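Home | Notebook | Projects | Archive
4 min read

Shop notebook, 5/30/22

Open day went fine, mostly. Writing this up before I forget, and before the folding chairs go back to the gym and I lose the use of my arms. If you were on the Urodum side of the room all afternoon and never got over to our table, this is what you missed.

We had over 300 people through the building according to the sign-in tablet, which I don't fully trust because it let kids sign in as dinosaurs. The Pallilby bus got in late, so the first slot was thin and the second slot was a zoo. Next time I'd ask them to come for the early slot and feed them after. People who have just had a sandwich ask slower questions, but they also stand still.

Our bit was the hand-held gripper demo for Plolto. Same talk every time: you hold a gripper in each hand, you do an ordinary chore, and the recording is what the arm learns from later. I had the talk down to 7 minutes by the end. The first one ran way over because I started with the software, and you could see people looking at the snack table. Start with the grippers! Hand motion first, then what gets recorded, then the laptop if anyone is still there. A lady in the second group asked if it was like teaching somebody to knit by holding their hands, and I stole that for every group after.

The questions I want to keep:

- How hard does it squeeze? I said "as hard as you do," which got a laugh but is a bad answer. Somebody should put a number on a card.
- Why two hands? Good one. I waved at the wire stand and talked about steadying a thing with one side while you pull with the other. Could use a better chore to show it.
- Does it get tired? (Small kid. I said I do.)
- What happens when the fingers wear out? See further down.

The chore was the brush and the white stand, as planned. I like it for a crowd because everybody gets it right away and there's nothing to spill. The approach is the fiddly part. You have to come in low, and the stand's wire frame is right there waiting for you to bump it. I found it easier with my elbow out, and I felt it in my Bauerfeind wrist brace by the third group. Note to self: wear it from the start, not after it hurts.
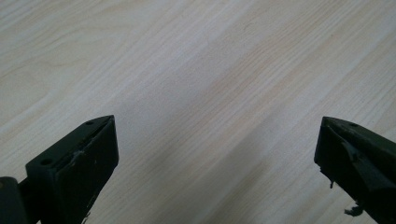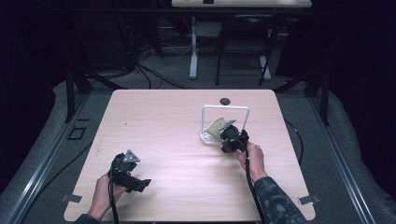
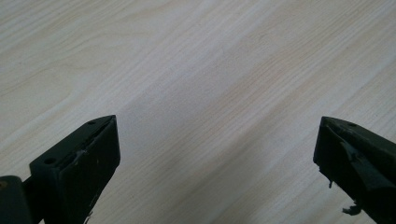
Finger pads at the table (first and last), and the brush and stand with both grippers in play (middle).

So, pads. The right finger is in bad shape. The face is peeled and there are ragged scraps hanging off it, one of them curling way out near the bottom. The left one is just scuffed, a few pale marks along the upper edge of the side. I don't know why one side gets it so much worse. My guess is I lean on it when I come in at an angle, but that's only a guess, and I'd like somebody with different habits to run a set and compare. If yours come out chewed up on the same side then it's the gripper and I'm off the hook.

For now: trim the scraps before the next recording. I'm a little worried about a loose bit folding under and changing the grip. After that, new pads on both fingers, even though the left could probably go on a while longer. I'd hate to have a fresh one facing an old one. We have 3 sets left in the drawer. I priced a box of replacements and it came to 390 with shipping, so please don't put them on for practice runs.

Other stuff, no order:

The cables are fine for one person and annoying for a crowd. People drift around the side of the table to see better and then there's a cable by their shoe. I want tape on the floor for visitors to stand behind.

Table height was good for grownups, too high for the little ones. A step stool would do it.

The Urodum people had a big screen showing their arm's view live, and it pulled half my audience every time it did anything. We should have a screen. Even a crummy one. It's hard to explain "the gripper sees this" while pointing at a laptop.

They also asked if we'd do it again in August at their place. I said probably, if somebody else drives. I'd want the new pads on and a shorter talk, and I'd want to try a second chore, maybe something with a lid.

To do: pads, tape, stool, squeeze number for the card. Also I left the good scissors at the sign-in desk, so if you see them, they're mine.

3 comments | 7 shares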